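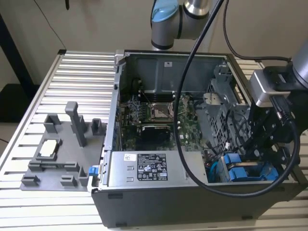 Desktop tower with the side panel off.

Money and Everyday Decisions
Handout: Repair or Replace?
Posted Sep 7, 2022

Okay, so we ran out of time just as the argument over the copier was getting good, and I promised I'd write it up. Bring this with you next time, with your scribbles on it. I like scribbles.

First, the vocabulary, so we're all using the words the same way.

Sunk cost: money that's already gone and won't come back whatever you do next. What you paid for the thing is sunk. So is last winter's repair bill (sorry).

Salvage value: what somebody would hand you for the thing today, as it sits. Check this with a phone call or a look at what similar ones sell for. Your feelings about the thing don't count, and I say that as a person with very strong feelings about an old toaster.

Remaining life: how much more use you expect to get. It's a guess! Everybody's is. Write it down anyway so you can argue with it later.

Downtime: what it costs you to be without the thing. For a spare lamp, next to nothing. For the only oven in a bakery, maybe more than the repair.

Now the case. Zivcombe is a small print shop with a copier that has quit. The repair shop, Unex, wants $2,330 to fix it. A new copier of the same size is $4,000. If Zivcombe gives up on the old one, the dealer will take it off their hands for $170. That makes the real price of replacing $3,830, and the gap between the two choices is $1,500. Most of you got that far and then stopped, and I get it, a number feels like an answer. But all we've found out so far is which choice is cheaper this week.

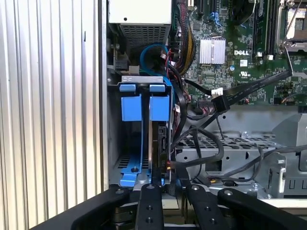 Why doesn't the original price of the copier go into the math?
It was spent before the choice came up, and it's the same amount on both sides, so it can't make one side look better than the other.

What does matter is how long each copier will keep going. Suppose the repaired one lasts 2 years and the new one lasts four. The repair then costs $1,165 for each year of use, and the new one comes to $957.50. The cheap choice just became the expensive one! Stretch the repaired copier to three years, though, and it drops under $777 a year and wins again. Everything hangs on that one guess, which is why I kept bugging you to say yours out loud.

A few things I left out on purpose and would like you to put back in for homework: supplies for each model, the power bill, whether the new one comes with a warranty, and what happens if the shop has to borrow to buy it. Interest can flip the result all by itself. Also the November rush, when the shop does most of its calendar orders and really can't be closed for a week waiting on parts.
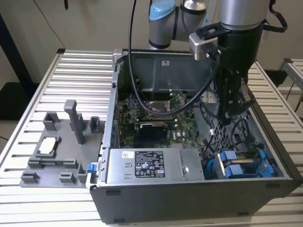 One comment handed in after class said the whole method was unfair to people who are broke, because the better deal per year doesn't help if you can't pay for it up front. I think that's right, and I should have brought it up myself. Being short on cash can push you into the choice that costs more in the long run. So please add a line to your worksheet: how much can this household or business spend right now without missing another bill? If the replacement is over that line, you either price out a loan or you cross it off.

For next time, pick one of these and do the full worksheet.

The Villanueva case: a family washer that leaks, with a laundromat close by. Think hard about downtime here, including bus fare and somebody's lost evening.

The Budton case: a church hall with a furnace that works but eats fuel. There's no repair in this one, so compare keeping it with replacing it. It's the trickier of the pair and I'll grade it a little more gently.
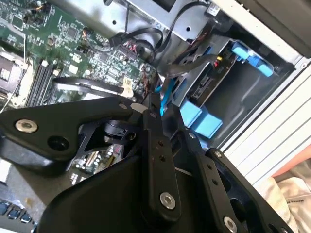 Part of the inside of a computer case.

If you'd rather use something you own (phone, bike, car, computer), go for it, as long as you get a real repair quote and a real selling price. Show every guess, and next to each one write how far off it would have to be before you'd change your mind. That last part is worth as much as the arithmetic, so don't leave it for the bus ride in.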